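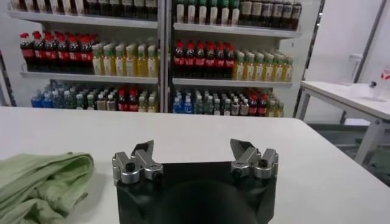
June, gripper swap, second try

Okay, so the Rosside fingers are on and the wrist camera is back where it was before I took everything apart. I started at 9:40 and had the thing bolted up by lunch, mostly thanks to Berhanu Kassa, who remembered that the adapter plate has a right way round (I had it the wrong way round, twice). Somebody please scratch an arrow on that plate!

What I wanted to know was whether the aluminum linkage fingers are any better at cloth than the old Marwat parallel jaws. The green cloth on the white table is the same one we used with the Marwat, and I'm still dropping it in a heap each time and letting it land how it lands. The thick rolled edges are the easy part. Any gripper we own can get hold of one of those. It's the flat bits that kill us.

Numbers, same heap-and-drop routine for both:

Marwat jaws: 100 tries, 26 misses
Rosside fingers: 100 tries, 39 misses

So, worse! I was not expecting that and I sulked over a coffee. Then I went back through the wrist video and a lot of the misses look alike. The fingers swing in on an arc, so the tips rise a little as they close and skim right over the cloth. The Marwat jaws come straight in at one height. I've been commanding the same approach height for both, which was pretty dumb of me. Next run I'll have the controller drop the wrist as the fingers close and see if that gets some of those back.

Other stuff, in no order:

– Opened all the way, the fingers sit up at the two top corners of the gripper body and leave the middle clear. I love this. With the Marwat I was forever guessing what was between the jaws.

– The background is busy. The drink shelves behind the table fill a big part of the view when the wrist is low, and the cloth finder grabbed a patch of green caps more than once. I've masked everything past the far edge of the table for now. Berhanu would sooner retrain it with the shelves left in, and he's probably right, but that's his afternoon and not mine.

– Exposure: leave it locked. On auto, the white tabletop drags everything down and the gripper body turns into one black lump.

– The Mevico controller threw a following error when I closed at full speed. Backing off the acceleration cured it. I haven't looked into why.

– Kaltau rate their linkage for 2,000 cycles between checks. I'm going to look at the joint screws a lot sooner than that, at least until I trust my own torque wrench again.

Left the Rosside fingers mounted. If you need the Marwat jaws, they're in the drawer under the bench with the adapter screws taped to them – please put the screws back in the same bag when you're done.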